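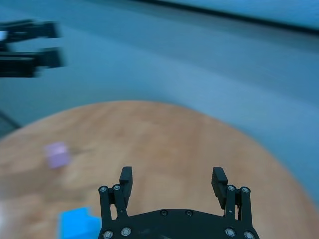 I'm putting together a group of people to help me rewrite our house rules for working next to robot arms, and I'd love you to be in it. The rules we have now were written when each bench had one arm and one person, and they fitted on a laminated card by the door. Then the second arms arrived. These days you can have one open gripper down over a round wooden table with a purple cube and a blue block on it, and another gripper reaching in from the side, and the card has nothing to say about which of them has right of way, who is allowed to put a hand in to straighten the cube, or what you're meant to shout first. We've been getting by on good manners (and we do have good manners!) but that's no way to run a lab with new starters coming in.

So, who am I? I'm Tharindu, I look after the shared benches at Lendton, and I've somehow become the person people come to when they want to know if they're allowed to do something. My colleague Thierry Leclerc runs the arms themselves and will be in the room for most of it. He's lovely, and he will argue with you about stopping distances for as long as you let him.

What you'd be doing

We're calling the project Serum, which was the name of the shared folder before it was the name of anything else. You'd come in for 3 sessions spread over the spring. In the first one we hand you the current rules, you spend the morning at a bench working beside a pair of arms on simple table-top jobs (picking up blocks, passing them over, putting them back for the next go), and you scribble on the rules as you go. Wherever you hesitate, write it down. If you find yourself guessing, write that down too, in capitals if you like.

The second session is the talking one. We'll go through the scribbles and draft new wording together: reaching over a table while an arm is paused, what "paused" is supposed to mean anyway, who holds the stop button when there are two operators, how to hand over a bench at lunch, and what to do when a block rolls off the table and your instinct is to dive after it. I have strong feelings on that last one and I'm trying to keep them to myself until I've heard yours.

In the third, a fresh set of people try to follow what you've written while you sit on your hands and say nothing. I've done this before with our chemical store rules and it's painful and brilliant in equal measure.

The new rules go live in September.

Who I'm looking for

Mostly people who've never worked with a robot arm! I do want a few old hands, and if you've spent years on a factory line or in a warehouse I'd be very glad to hear from you, but the rules have to work for someone on their first day. You need to be 18 or over and happy to read a few pages of English beforehand. If you use a wheelchair, wear hearing aids, are left-handed or just very tall, please do apply. The old card assumes everybody stands in the same spot and reaches with the right hand, and I'd like that gone.

You'll get a proper safety briefing before you go near a bench. Long hair tied back, no scarves or lanyards, flat closed shoes. You can stop at any point, for any reason, and you'll still be paid for that day.

Money and practical bits

It's £409 for all the sessions together, paid after the last one, or split by session if that suits you better (just tell me). Travel is on top, so keep your tickets. Lunch is provided and it's decent. We're in the Barbier building, second floor, with a lift, and there's a quiet room if you need a break from the noise of the compressors.

How to apply

Send me a note by March 28, 2026. No CV, please. I'd like up to 800 words on a rule you've had to follow at work, at school or anywhere else that made no sense once you were doing the job, and what you did about it. Shorter is fine. A voice message is fine too, if writing isn't your thing.

Use the form on the Predis page of the Lendton site and put "bench rules" in the subject box, otherwise it goes to the equipment booking queue and Thierry will try to lend you an oscilloscope. I read every note myself and I'll write back to you either way.

Tharindu Majumder
Shared benches, Lendton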